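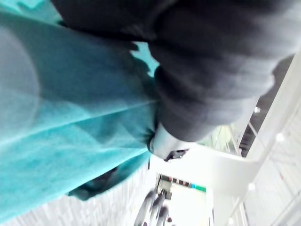 Privlow Laundry Room: Progress Report to Kettler Fund

Last updated: Thu 28 December
Reading time: 2 min
Filed under: Grants > Community programs

Spending to date is $2185, with $600 left for detergent and repairs. Fleece and knitwear are now washed separately from towels, as agreed in November. 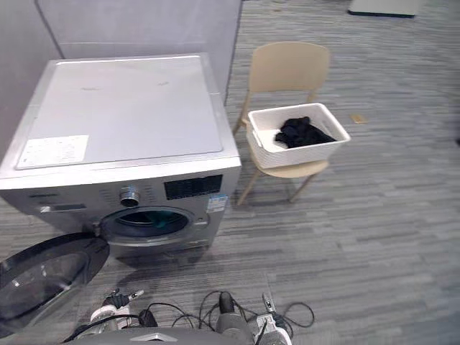

Loads left overnight were our main problem last quarter. We now ask people to check the drum before they go, as a single teal-green item at the bottom is easy to miss. Keeping the basket on the chair beside the washer has cut down on bending. We would like 2 more baskets and a colour-coded sign for the Omley site, and will send quotes for 3 suppliers.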